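Part 7: Putting up the Wallix panels

I've now done two rooms with these big smooth panels, so this section is the order I wish I'd followed the first time (my first wall had to come down again!).

1. Mark your starting line with a long level. Floors lie, so don't measure up from one.

2. Dry-fit the first panel and trim the bottom edge. Mine were 832 mm wide, and I left a 7 mm gap at the floor.

3. Run the Stosard adhesive in vertical beads, press the panel on and hold it for 40 seconds. Then go get the next one ready.

Note: wipe any squeeze-out right away with a damp rag. I let one blob cure and ended up scraping it off with a plastic card, very slowly.
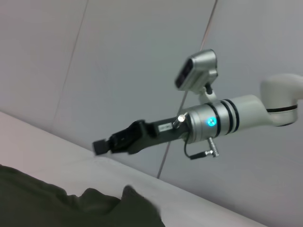 Fig. 27. Pale gray wall made of large smooth panels.

4. Butt the next panel up to the first and run your palm across the joint. If you can feel a step, pull it off and reset it while the glue still lets you.

5. Leave everything overnight before you lean, hang or mount anything on the wall.

Caution: cut with the good face up and wear glasses, the chips really fly. Touch-up paint for nicked edges is covered in Part 8.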